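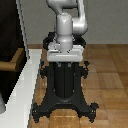 Ich habe am Samstag wieder sechs Stunden mit einem Planer verbracht, der alles konnte außer warten. Und weil mich Carmela Mateos danach gefragt hat, warum ich so schlechte Laune habe, schreibe ich es jetzt halt auf: Wir reden in unserer Branche viel zu viel über Lernen und viel zu wenig über das langweilige Zeug dazwischen. Kollisionsmodelle, Zeitstempel, Koordinatensysteme. Das Zeug, das keiner auf eine Folie schreibt!

Konkret ging es um unsere Küchenszene in der Simulation. Arm auf Sockel, Parkett, Schränke, ein Griff. Mehr braucht man nicht, um sich einen Tag zu ruinieren. Wir benutzen dafür Drarnum, unseren hauseigenen Planer, und davor hängt Osovport, das die Kamerabilder in Posen übersetzt. Beide für sich sind ordentlich. Zusammen benehmen sie sich wie zwei Leute, die sich am Telefon ständig ins Wort fallen.

Mein Lieblingsstreit mit Ferenc Dobos dreht sich um die Nahsicht. Ferenc findet, die Kamera direkt am Greifer löst alles, man sieht ja schließlich, was man tut. Ich finde: Man sieht vor allem den Greifer. Je näher man herankommt, desto mehr verdeckt die eigene Hardware, und desto lieber möchte ich, dass die Software sich daran erinnert, was sie vorher aus der Entfernung geschätzt hat.

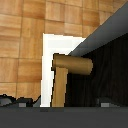 Nahsicht in der Simulation: Holzzylinder auf Pfosten, unten quer der Greiferkörper.

Und genau dieses Erinnern ist bei uns ein Stiefkind. Osovport wirft nach jedem Bild eine frische Pose raus, als hätte es die Welt noch nie gesehen. Springt die Schätzung, springt das Ziel, und Drarnum plant brav neu. 200 Mal, wenn es sein muss. Ein simpler Filter davor, ein bisschen Sturheit im System, und die Hälfte meiner Beschwerden wäre erledigt (die andere Hälfte betrifft die Konfigurationsdateien, dazu ein andermal).

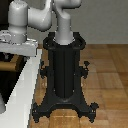
Estíbaliz Carrasco hält dagegen, dass Sturheit gefährlich ist. Wenn sich wirklich etwas bewegt, will man das sofort wissen und nicht erst nach 10 Bildern. Da hat sie recht, das gebe ich ungern zu. Aber dann soll der Planer bitte auch mitbekommen, wie sicher sich die Wahrnehmung ist! Eine Pose ohne Unsicherheit ist für mich eine Behauptung, und mit Behauptungen fahre ich ungern einen Arm an Möbeln vorbei.

Was mich am meisten ärgert, ist der eigene Körper. Der Roboter ist doch das Einzige in der Szene, von dem wir jede Abmessung kennen. Trotzdem steckt in so vielen Projekten der Sockel als grober Kasten im Kollisionsmodell, und alles, was seitlich absteht, wird entweder vergessen oder so dick eingepackt, dass der Planer die bequemsten Wege gar nicht erst anschaut. Ich habe früher selbst solche Kästen gebaut, ich weiß also, wovon ich rede.

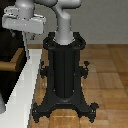 Der Sockel mit seinen seitlichen Klemmknöpfen, links oben das Greifergehäuse.

Deshalb mein Wunsch für Juni: zwei Wochen lang keine neuen Modelle, kein neues Training. Stattdessen saubere Geometrie, ein gemeinsamer Takt für Wahrnehmung und Planung und Fehlermeldungen, aus denen man schlau wird. »Plan fehlgeschlagen« ist keine Fehlermeldung, das ist ein Achselzucken. Ich will wissen, welches Gelenk, welcher Körper, welcher Zeitpunkt.

Ferenc hält das für verlorene Zeit, Carmela ist halb überzeugt – und Estíbaliz hat schon angefangen, die Kästen aus dem Modell zu löschen.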